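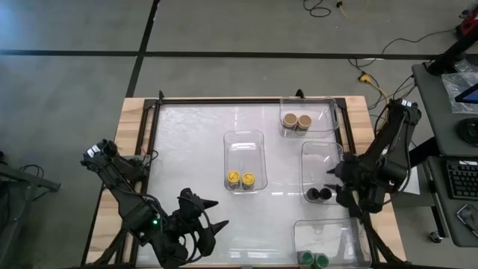 双腕式の教示用作業台。透明ケースには、蓋の色をそろえた容器が入っている。

Clernthorpe、遠隔操作による双腕ロボット教示システム「Nilel」の提供を4月に開始
びん・小型容器の仕分け作業を対象に、858件の教示記録を添付

Clernthorpe株式会社は、人が遠隔操作で行った作業をロボットに教える双腕教示システム「Nilel」の提供を、4月より国内の製造業および物流業のお客様向けに開始します。操作者が手元の操作アームを動かすと、作業台側の2本のアームが同じ動きを行い、その間の関節角度、グリッパーの開閉量、各カメラの映像が一つの教示記録として保存されます。プログラムの記述や座標の入力は必要ありません。

第一弾の対象作業は、調味料などの小型びんをケースに入れる、ケースから出す、種類ごとに並べ替えるといった卓上の仕分けです。製品には、当社の開発拠点で収録した858件の教示記録が付属します。導入先では、この記録を出発点として、自社の容器とケースを使った教示を追加できます。

■開発の背景

小型容器の詰め合わせや返品の仕分けは、品目の入れ替わりが多く、専用機の導入が進みにくい工程です。びんの高さや蓋の形が変わるたびに把持位置を設定し直す必要があり、設定を担当できる技術者が現場にいないことも少なくありません。

当社はこれまで、アームを直接手で持って動かす方式の教示装置を提供してきました。この方式は一本のアームで単純な経路を教える場合には扱いやすい一方、両腕を同時に使う作業では、操作者の手や体がカメラに映り込み、学習用の映像として使える区間が短くなる問題がありました。また、片方のアームでケースを押さえながらもう片方でびんを抜き取るような動作では、二人がかりで教示を行うこともありました。

Nilelでは操作者が作業台から離れた席に着き、左右の手で操作アームを一本ずつ動かします。操作者の手は作業領域に入らず、両腕の動作を一人で教えることができます。従来の直接教示も残しており、退避位置や待機位置のように一度決めれば変わらない姿勢は、アームに手を添えて登録できます。

■システムの構成

Nilelは、作業台、双腕アーム、操作アーム、カメラ一式、および記録・編集ソフトウェア「Endik」で構成されます。作業台は金属フレームで囲んだ白色の作業面を備え、アームは作業台の左右に取り付けます。グリッパーは黒色の2本指で、開閉量は操作側のレバーに連動します。

カメラは、手首に取り付ける小型カメラと、作業領域の周囲に置く固定カメラを併用します。固定カメラは作業領域の全体を写し、手首のカメラは指先と対象物の位置関係を近い距離で写します。透明なびんや透明なケースは背景と見分けにくく、光沢のある作業面では照明の反射も加わります。一方向からの映像だけでは縁の位置を判断しにくいため、複数の視点を同じ時刻で対応付けて保存する方式としました。

操作者の席には各カメラの映像を切り替えて表示する画面を置きます。作業台を直接見ながら操作することも、映像だけを見て操作することもできます。当社の試験では、ケースの上まで腕を運ぶ間は作業台を直接見て、指先がびんに近づいてから手首の映像に移る操作者が多く見られました。

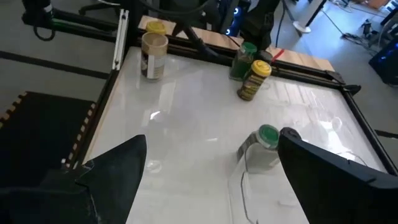 指でびんの側面に触れるときの力加減は、教示の質に影響します。操作者が早く閉じすぎるとびんが傾き、閉じ方が足りないと持ち上げる途中で滑ります。Nilelの操作アームは、グリッパーの駆動モーターにかかる負荷をレバーの重さとして返します。細かな触感まで再現するものではありませんが、対象物に当たったことは手元で分かります。

教示中にびんを倒した場合や、つかみ損ねてやり直した場合も、記録は止めずに続けることができます。Endikでは、あとから時間軸上で失敗した区間と復帰した区間に印を付けられます。失敗した区間だけを学習対象から外し、倒れたびんを起こす動作を独立した教示として残すといった使い方が可能です。

■教示記録の内容

製品に付属する858件は、蓋の色や形の異なるびんと円筒形の小型容器を用いて収録したものです。容器の置き方は記録ごとに変えており、作業面に直接置いたもの、透明ケースの中に並べたもの、容器どうしが接するほど近いものを含みます。蓋を外したびんを周囲に置いた記録も収めました。

収録には9名の操作者が参加しました。操作の速さ、近づく方向、左右の腕の使い分けには個人差があります。当社では手順を細かく統一せず、作業の開始条件と終了条件だけを定めて収録を行いました。開始条件は両腕のグリッパーが開いていること、終了条件は指定の容器が指定のケースに収まり、両腕がケースの縁より高い位置に戻っていることです。

なお、社内の評価用を含めた収録総数は3935件です。このうち付属対象としなかった記録には、カメラ位置の調整前に収録したもの、時刻の対応にずれが見つかったもの、操作練習として行ったものが含まれます。これらは製品には添付しません。

各記録には、作業名、使用したケースの種類、操作者の識別番号、作業の成否、および区間の印が付いています。操作者の氏名や音声は含まれません。背景に人が映り込んだ映像については、出荷用の記録を作成する際に該当箇所を確認し、必要な処理を行っています。
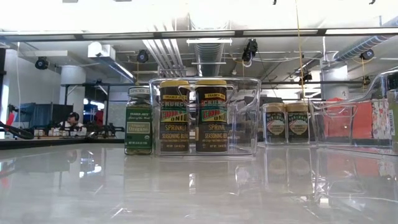 Clernthorpe株式会社　遠隔教示システム部

■先行導入と評価

先行評価は、食品の詰め合わせ加工を手がけるWeerasinghe物流株式会社の協力を得て行いました。同社では、ギフト用の小びんを種類ごとにケースへ収める工程を想定し、実際に扱う容器を持ち込んで教示を行いました。

評価では、付属の記録だけで動作を学習させた場合と、同社の容器を使った教示を100件追加した場合を比べました。付属の記録だけの場合、背の高いびんをケースの端に収める動作で、グリッパーがケースの縁に触れて停止する例が見られました。追加後は、びんをいったん高く持ち上げてからケースの内側に下ろす動きに変わり、縁に触れて停止する例は減りました。ラベルの文字だけで種類を見分ける作業については、蓋の色が同じ容器の取り違えが残っており、引き続き改良を進めます。

Weerasinghe物流からは、教示に慣れるまでの時間について意見が寄せられました。左右の腕を同時に動かす操作では、初めのうち片方の腕の高さに注意が向かず、隣のケースに触れることがあったとのことです。これを受けて当社は、片腕ずつ操作を練習する手順を導入時の講習に加え、待機中の腕を現在の位置に固定する足元スイッチを標準構成に含めました。

■導入の流れ

導入にあたっては、事前に対象の容器とケースの寸法を確認し、アームの取り付け位置とカメラの向きを決めます。設置後、操作者向けの講習を当社の担当者が現地で行います。講習は、電源の入れ方と非常停止、片腕での操作、両腕での操作、Endikでの記録の確認という順に進みます。

教示した動作を自動で再生する際は、作業台の周囲への立ち入りを制限してください。Nilelは教示および学習用データの収録を主な用途とする製品であり、量産ラインに組み込む場合は、設置環境に応じたリスクアセスメントと安全装置の追加が別途必要です。

作業面には光沢のある白色のものと、つや消しのものを用意しています。付属の教示記録は光沢面で収録しているため、つや消し面を選ぶ場合は、お客様の環境での追加収録をお勧めします。照明の位置を大きく変えた場合も同様です。

■提供形態

Nilelは、双腕アームと作業台を含む一式での提供のほか、すでに当社の作業台をお使いのお客様には、操作アームとEndikのみの追加提供にも対応します。直接教示方式の従来機で収録した記録は、Endikの変換機能で読み込むことができます。ただし従来機の記録には手首カメラの映像が含まれないため、一部の学習設定では使用できません。

価格は構成により異なります。見積もりおよび実機の操作体験は、当社営業窓口で受け付けています。操作体験では容器の持ち込みが可能です。中身が液体のびんをお持ちになる場合は、空の状態にするか、事前にご相談ください。

■今後の予定

6月には、ねじ蓋の開閉を対象とした教示記録の追加を予定しています。片方のアームでびんを保持し、もう片方で蓋を回す作業で、現在、蓋の直径ごとに持ち替えの回数を変えながら収録を進めています。追加分はEndikの更新機能を通じて、Nilelをお使いのお客様に配布します。

■本件に関するお問い合わせ

Clernthorpe株式会社　遠隔教示システム部　Nilel担当
製品に関するお問い合わせは当社ウェブサイトの問い合わせフォームをご利用ください。報道関係の方の取材申し込みは、同フォームで「取材」を選択のうえ送信してください。

記載の仕様および提供時期は発表時点のものであり、予告なく変更する場合があります。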